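**Vonora Track** – wrist pose software for first-person recordings
Version 3.10, page updated Feb 3, 2026

Vonora Track takes head camera video and gives you back the 6-DoF pose of both wrists for every image. It runs on a normal Linux workstation. We write it in our office in Wurnstead, and it is used by teams who train manipulation policies from human demonstrations in real homes.

## What it does

Many trackers work nicely on a clean table with good light. Our users record in kitchens, pantries and bathrooms, where the arms go inside furniture and half of the markers disappear behind a door or a pot. We made Vonora Track for this kind of work.

The detector looks for square fiducial markers on the two wrist modules. One marker seen well is enough for a pose, but the solver prefers to use all faces which are visible at the same moment. When no marker is visible, the inertial data from the wrist carries the estimate until the next detection, and the smoother then corrects the gap in both directions.

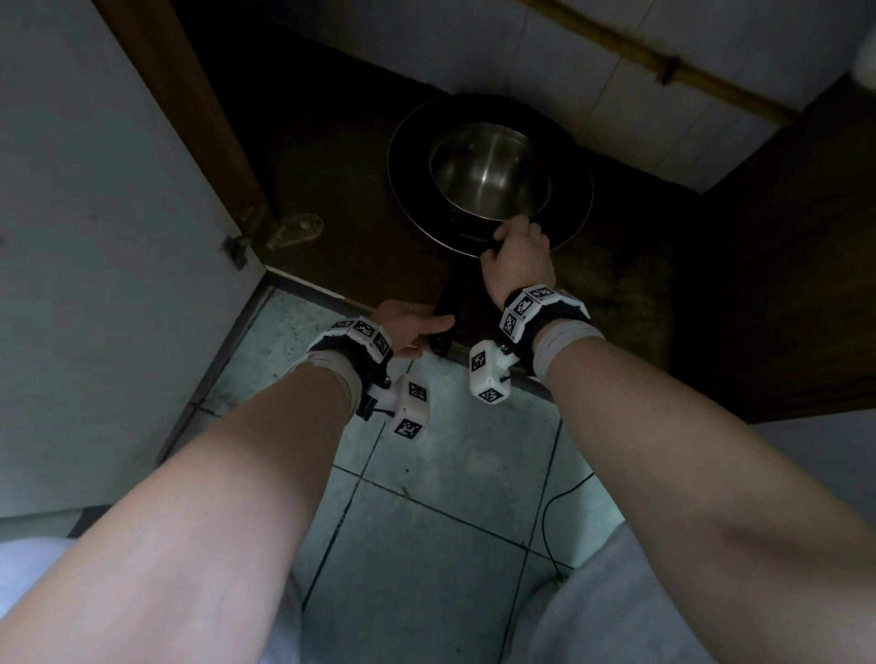

Low cabinets were the hardest case for us. The person crouches, the head camera looks steeply down, and the knees come into view together with the hands. Older versions sometimes exchanged left and right in this posture. From 3.10 each module has its own marker IDs, and the solver refuses any solution where the two wrists change place between two neighboring images.

Shiny cookware was the second problem. A steel pot can reflect a marker, and the detector would take the reflection as a real one. The new filter compares each detection with the known geometry of the module and throws away what does not fit. You can switch it off with `--no-mirror-check`, for example when you want to compare with old results.

## Specifications

| Item | Value |
|---|---|
| Input | MP4 or image folder, plus IMU log |
| Output | CSV, Parquet, ROS 2 bag |
| Marker IDs supported | 151 |
| Longest clip in one job | 3000 seconds |
| Calibration | 10 still images of the supplied board |
| Operating system | Ubuntu 22.04 or 24.04 |

## Quick start

```
vonora calibrate board/
vonora track cabinet_low.mp4 --imu cabinet_low.csv
vonora view cabinet_low.parquet
```

The viewer draws the wrist axes over the video and colors each part of the timeline by confidence. Please check the red parts by eye before you use them for training.

## Known limits

- Finger joints are not estimated. Only the wrist pose is given.
- If a strap slides on the arm during recording, the hand offset becomes wrong. Run `vonora offset` again for the remaining clips.
- Strong motion blur together with a long occlusion still gives drift. A fix is planned for April.

## License and ordering

One workstation license costs $1777 and includes updates for one year. Universities can ask for the teaching license – it has the same functions, without phone support. Wrist modules and straps are sold separately by our partner Belhaj in Troltedville, and the marker sheets can be printed from the download folder.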